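2nd May, bindery bench

Second batch of wheat paste today, cooked 20 minutes on the low ring and strained twice. The first batch went thin overnight again. I kept the same flour and changed only the water, from tap to filtered. Stiffer this time and it brushes out without strings. Jar is on the top shelf of the fridge, labeled with my initials.

Finished sewing the Tistitz ledger. 71 sections on five tapes, linen thread, waxed. The swell at the spine is more than I wanted, so I knocked it down between boards and left it in the nipping press over lunch.

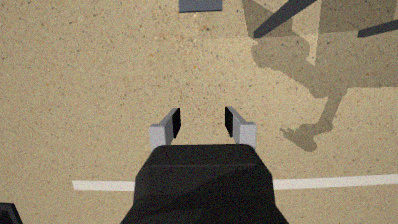

Can the spine be glued the same day it is sewn?
Once the swell has been pressed out, same day is fine, with a thin coat of PVA worked between the sections and the tapes kept clean.

I did the thin coat at 3:15 and rounded while it was still a bit tacky. Round came out even except near the tail, where two sections sit back a little. Left them alone. Forcing them last time tore a fold.

Boards for the Chauke boxes are cut. Amparo Llorente wants the trays 165 mm inside, so I cut the walls from that and allowed for cloth on both faces. Checked with the steel rule and not the tape, which reads short.

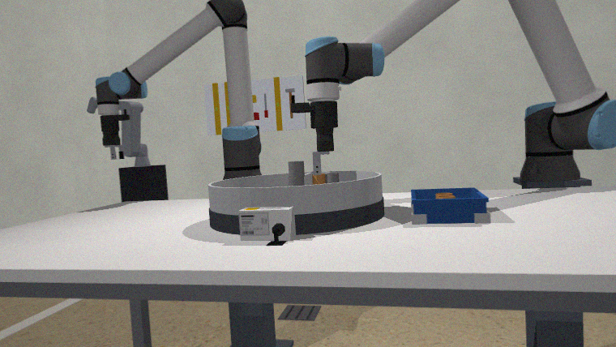
Robot arms at the white table.

Plakard sent the gray buckram. The roll is a shade darker than the swatch. Amparo says use it for the boxes and keep the old stock for the ledger, so the ledger gets the last of the old roll. Enough for one cover with narrow turn-ins and no second try.

Grain direction is penciled on the back of every offcut now. Please keep doing this.
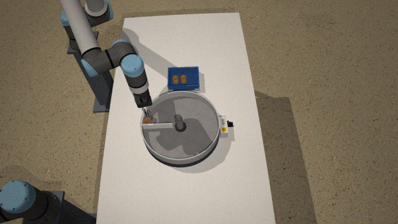
The Fisel guillotine needs its blade changed before we trim anything thick. It is leaving a faint ridge across the bottom third of the stack. Spare blade is in the drawer under the board shears.

Monday: line the spine, sew headbands, cut ledger boards. Order more thread, 18/3.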